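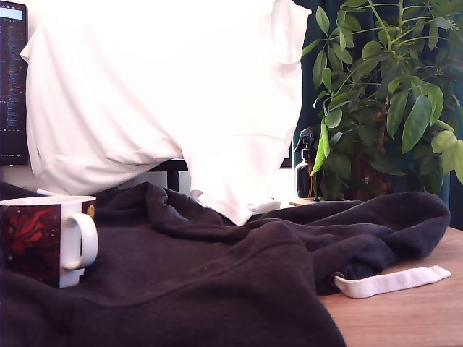
Figure 5-1. Cloth handling at a home station: white garment lifted over a dark hoodie, light wood tabletop.

5. Running a Cloth Session at a Home Station

This section is for members of the Hollis Robotics Club who have signed out a Randdale arm kit and are recording folding and sorting sessions for the Genamar project. It assumes you have finished Section 4 (mounting the arm, connecting power, joining the club server). If the arm does not answer when you press Home in the control window, go back to Section 4 before you continue.

5.1 Before you start

You need the following:

The arm kit, with the soft finger pads fitted
The camera and its clamp
One light garment and one dark garment from the cloth list
The session card for the task you signed up for
A desk or table at least as deep as the arm's reach ring

Any ordinary desk will do. The project wants sessions from real rooms, so plants, mugs, screens and curtains in the background can stay where they are, provided they are outside the reach ring or on the session card. Do not hang a backdrop.

CAUTION: Keep open drinks and spray bottles outside the reach ring. The arm does not know they are there. A cup listed on the session card as a clutter item must be empty.

CAUTION: Tie back long hair and take off lanyards before you switch on arm power.

5.2 Laying out the cloth

1. Press Park and wait for the green light on the base.

2. Spread the dark garment first. Do not smooth it. The cards marked "rumpled" call for folds and ridges, and a garment that has been ironed flat by hand will be rejected at review.

3. If the dark garment is a hoodie, decide what to do with the drawstring before you record. For cards 1 to 8, tuck both ends inside the hood. For all other cards, leave the drawstring out and let it lie where it falls. Do not tie it.

4. Let the garment hang over the front of the table if it is too big to fit. Check that it does not reach the arm base or the power lead.

5. Place the light garment on top, anywhere inside the reach ring.

6. If the card calls for clutter, add the listed items now. Set them on the cloth or on the bare table, as the card says. A mug resting on cloth should be pushed down gently until it stays put on its own.

NOTE: Tags and labels do not need to be cut off or hidden. Leave them as they are.

5.3 Setting the exposure

White cotton under a desk lamp is the most common reason for a rejected session. The cloth goes so bright that the creases disappear, and the labeling team cannot tell a sleeve from a hem. In Figure 5-1 the white garment is close to this limit – there is only faint gray shading left along the creases, while the dark hoodie still shows its texture. Treat that as the brightest you should go, and aim for a little darker.

1. Open the camera tab and turn off Auto Exposure.

2. Set the exposure value to 2000.

3. Hold the light garment up in the middle of the reach ring, at the height where the arm will lift it. Cloth on the table and cloth in the air do not get the same light, so test it in the air.

4. Look at the preview. If you cannot see the creases, lower the value one step at a time until you can.

5. Check the dark garment. You should still be able to find its main seams. If it has turned into a flat black shape, raise the value one step and move the lamp back.

6. Press Save to Profile. The profile is kept until you sign the kit back in.

NOTE: Light from a window changes during the day. If you start before noon and are still working at 3:00, repeat this procedure.

5.4 Recording

1. Start the club software and enter your station number. The test station in the Hollis lab is 17. Do not use that number at home, even for a trial run.

2. Type the session code from the top of the card.

3. Press Record, then press Run Task. Keep your hands out of the reach ring from this point on.

4. Let the arm finish the full motion. A bad grasp is still useful, and so is a dropped sleeve. Stop the run only for a safety problem.

5. When the arm parks itself, press Stop.

6. Mark the run Pass, Partial or Fail. Use Partial if the garment was lifted but ended up in the wrong place.

7. Reset the cloth by hand and repeat until you have the number of runs on the card.

CAUTION: If cloth catches on anything and pulls tight, press the red button on the base. Do not grab the garment. The arm will hold its position – support the cloth with one hand, then choose Release in the control window.

If your own monitor is in view of the camera, close mail, chat and anything with a password on it. Code windows and terminals are fine.

5.5 Common problems

The arm picks up both garments at once.
The grasp height is too low. Raise it one step in the Task tab. Thick fleece bunches up and can sit higher than the software expects.

The light garment swings and will not settle.
Lower the lift speed to Slow. Check for a fan or a heating vent.

Leaves touch the garment during the lift.
Move the plant back or turn the station. Contact with a leaf will not harm the arm, but it changes how the cloth hangs, and the run has to be marked Partial.

Error 3351 appears when you press Run Task.
The camera profile was not saved. Repeat 5.3, step 6.

The upload stops before it finishes.
Leave the software open. It tries again by itself. If it has not finished by the next morning, copy the session folder to the Jolton drive at the lab and write the session code on the sign-out sheet.

5.6 Packing up

1. Press Park, then switch off arm power at the base.

2. Remove the finger pads and put them in the small bag. Pads left on the arm pick up lint and lose their grip.

3. Fold the camera clamp flat. Do not loosen the ball joint, or the next member will have to repeat the whole of Section 4.

4. Shake out the garments. Club garments go back in the mesh bag. Wash them if they have been on the floor.

5. Fill in the runs column on the sign-out sheet and initial it.

Report broken or missing parts to Carleen McAlister, who keeps the spares cabinet. New cloth cards go up on the lab door every January, and old cards should not be used after that.

Continue with Section 6, Reviewing and Labeling Your Runs.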